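Search the archive
Enter keyword or minute number
Go

DISTOW HOUSE SHARED KITCHEN
Minutes of the Users' Meeting, 8 December 2021

Present: the Skultisico bookkeepers (both), Cendov sales, Urbańczyk Translations, Karthikeyan Pinto, and the usual people who come for the cookies.
Apologies: the second floor, as a body.

1. Minutes of the last meeting
Approved after the word "filthy" was changed to "used" in item 4. Cendov asked for it to be noted that they had preferred "filthy."

2. Matters arising
The refrigerator shelf labels have gone up. One has since been moved to a better shelf. The meeting did not wish to know by whom.
The sponge question was carried over again.

3. Crockery
The long item. We budgeted in March to replace the mixed lot in the cupboard, which has been reduced by breakage, lunch at desks, and what Urbańczyk called "migration." The sum set aside was $600. None of it has been spent, and the chair congratulated us on our restraint.

Two patterns had been shortlisted. The first is a shallow round plate, pale beige or off-white depending on who is looking and how badly they want it. The second is a white one with a deep rim, which stacks well and shows every tomato sauce it has ever met. Skultisico spoke for the beige at some length. Cendov said a plate that pale would vanish on a white table and people would put their elbows in it. Skultisico replied that elbows were a separate item.

On cups, the small blue one had more friends. It is small, and the coffee drinkers said so several times, but it is easy to spot, and a blue cup left on a windowsill can at least be found by the person sent to look for it. The beige plate and the blue cup were then considered as a pair.

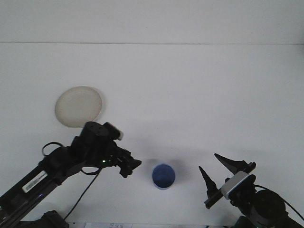 Karthikeyan Pinto said that he had no quarrel with either color but that the cup would hold two swallows of tea, and he would be on his feet all afternoon going back for more. He asked whether a larger size could be ordered for people who drink tea as a beverage and not as a gesture. The meeting was sympathetic. The supplier does a larger size only in brown, at which point the meeting became less sympathetic.

A vote was taken. The beige plate was carried. The small blue cup was carried. Tea drinkers may keep one personal mug each, on the top shelf, with a name on the bottom.

Agreed: order 35 plates and 35 cups. Any money left goes to a drying rack that stands up by itself.

4. The white table
The table is to be wiped after use by the person who used it. This was also agreed last year. A proposal for a tablecloth got as far as a discussion of who would wash it and was withdrawn.

Urbańczyk asked that the wall behind the table also be wiped now and then. It is white too, and soup travels.

5. Dishwasher
Loading continues to divide the building. The meeting heard from those who put plates in facing left and those who put them in facing right, and thanked both for their time. The short program will be the default. Whoever finds it full and clean empties it, and closing the door quietly and walking away does not count as emptying it.

6. Paper cups
A box of 1,000 was found behind the boiler, apparently bought before anyone now in the building worked here. Cendov will take them for their open day. Skultisico asked for a sleeve to be held back in case the blue cups are late.

7. Any other business
The cutlery drawer still sticks. Lift, then pull.
A casserole dish with a glass lid has been on the counter for 3 weeks. It has been washed, twice, by people who resent it. The owner should claim it before the next meeting, when it will be raffled.
Sponges: carried over.

Next meeting: after the plates arrive, same room, bring your own cup.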